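Lovham Unit 4 - monthly walkround, June
Done by: Gemma Bainbridge
With: Darren Hebden (first half only, got called to the dock)
Start 7:40 am

Key: OK / FIX / WATCH. Comments after the dash. Copy to Dean Ellwood when typed up.

Outside and entrance

Front door closer - FIX. Slams. Adjusted it in May and its back to slamming. Needs a new one, Birkett quoted already, Dean has the quote.
Door mat - OK. Corner was lifting, taped down.
Ramp handrail - OK
Outside light over side door - FIX. Out. Bulb or sensor, couldn't tell in daylight.
Parking lot drain - WATCH. Leaves again. Clear after next heavy rain.
Fire lane - FIX. White van in it when I arrived, moved by 8. Paint is worn away near the gate, wants redoing before fall.

Exits and routes

Main exit clear - OK
Side exit clear - FIX. Two pallets and a roll of carpet inside the door. Darren moved the pallets while I was there. Carpet still there when I left.
Rear exit push bar - OK but stiff. Oil it.
Route width at the mezzanine stairs - FIX. Tape says 900 mm clear, measured 600 at the shelving. Shelf unit has to go back against the wall. Third month running.
Exit signs - OK, all lit. One over the kitchen is dim - WATCH.
Emergency lights, test button - OK except number 6, went out after a few seconds. Battery.

Fire

Extinguishers on hooks - one missing from hook by the stairs. Found it propping the stock room door. Put back. Please stop this.
Extinguisher tags - all in date except kitchen, tag unreadable. Kalevi Hyvönen to check the serial against his list.
Fire blanket, kitchen - OK
Alarm panel - OK, no faults showing. Log book last signed in April!! Weekly test is being done, Cyril Birkett says so, but it has to be writen down every time or it doesn't count.
Assembly point sign - OK

Floors and benches

Main aisle - OK, swept
Crack by column 3 - WATCH. No longer than last month, pencil marks still line up.
Anti-fatigue mats - FIX. One curling at the edge, trip hazard, bin it. Have spares.
Bench tops - mostly OK. Packing bench has a split edge with splinters, sand and tape. 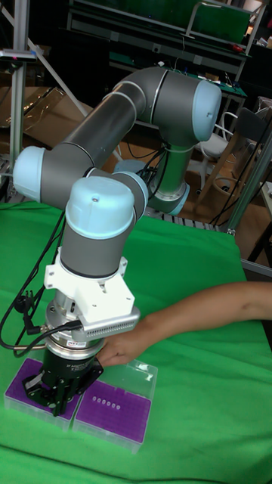
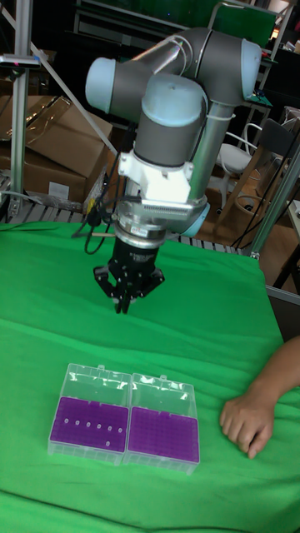 Electrical

Panel access - OK, clear in front
Panel door shut - FIX. Open, latch not catching. Birkett to look when they come for the door closer.
Extension cords - FIX. One daisy chained under the front office desk, heater on the end of it. Unplugged the heater. Left a note.
Cord covers across aisle - OK
Plug tags - WATCH. Kettle and laminator have no tag at all. Label printer tag is there but faded.
GFCI kitchen - tested, tripped, reset. OK
GFCI restroom - tested, didn't trip. FIX this week. Taped over and marked do not use.

Storage and chemicals

Racking feet bolted - OK
Racking load signs - FIX. Bay 2 sign gone. Bay 3 says 366 kg which can't be right, looks like someone wrote over it. Dean to find the original paperwork.
Heavy stuff on low shelves - mostly. Box of door hardware on the top shelf, more than 200 of them in one carton. Needs two people to get it down so don't try it alone.
Pralarent drums - OK, lids on, tray underneath is dry
Safety sheets folder - FIX. Pralarent sheet is in there, Zeko cleaner sheet isn't. Print and add.
Spray bottles labeled - no. Two plain ones by the sink. Emptied both.
Step stool - OK. Long ladder - FIX, one rubber foot missing, tagged out and locked in the cage.

First aid and welfare

Kit by office - short of small bandages and gloves, eye wash in date. Restock.
Kit by dock - OK, full
First aider list on wall - FIX. Still has people on it who left. Kalevi has the new names.
Restroom hot water - OK
Fridge - not a safety item but somebody clean it.

To do first

Restroom GFCI
Shelf unit at stairs
Emergency light 6
Carpet roll at side exit

Darren says he can do the shelf unit Saturday if he gets a second pair of hands. Rest to go on the board. Will recheck the carpet tomorow on my way in.

G.B. finished 9:25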